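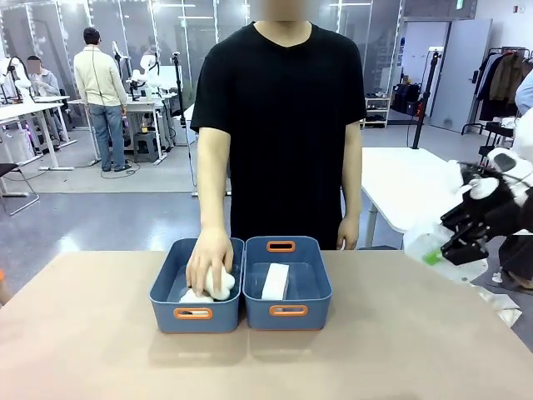
Setting up a towel sorting task for a two-bin table

Print this page | E-mail this page

Reading time: 3 minutes

By Costel Milošević

In our shared workshop we are building a robot called Halliday. It should take a cloth from one bin and put it, folded, in the other one. Many people wrote to me about the arm and the software, but the table took me more evenings than both. So I write down how I prepare it.

Step 1. Choose the bins

Take two bins of the same model, with slanted walls and rounded corners. The slanted wall is kind to the fingers of the gripper, because a small error in height only makes it slide. Ours are slate blue with orange handle cutouts. The white cloth is easy to separate from the blue in the camera picture, and the orange helps me to see if a bin was turned.

Step 2. Place them

Put the bins side by side, nearly touching. With a gap between them, a corner of the cloth can hang down there and the arm pulls the whole bin with it. When the position is good, mark the corners on the table with thin tape in the color of the table.

Step 3. Prepare the cloths

The left bin is the start. Drop the cloth in and push it together by hand, so it makes a soft mound. Do not make the same mound every time. The right bin is the goal, and there I put one towel already folded, standing upright as a block near the middle. It shows the arm's operator what the result must look like.

Wash new towels two times before you use them. New ones are stiff and they leave fluff on the fingers.

Step 4. Check the reach

Move the gripper slowly above each bin with the motors at low speed. It must come to all four inside corners without the wrist touching a wall. If it cannot, move the bins and not the arm base - you would have to calibrate again.

Step 5. Reset between runs

One person stands behind the table and resets the cloths. Agree on a word before the hands go in and another when they are out. We use "in" and "clear". Plain dark sleeves are best for our camera, and please no bracelets. I write each run in a notebook, and we are now at number 216.

If the cloth falls outside the bins, stop the run and write it down as failed. Do not help the robot.

Thanks to Ritu Dubey, who corrected my step 4.

Related items
Cable covers for a shared floor
Soft finger pads, second attempt
Elsa Kemppainen: Which table height for two arms?
Notes from the October open evening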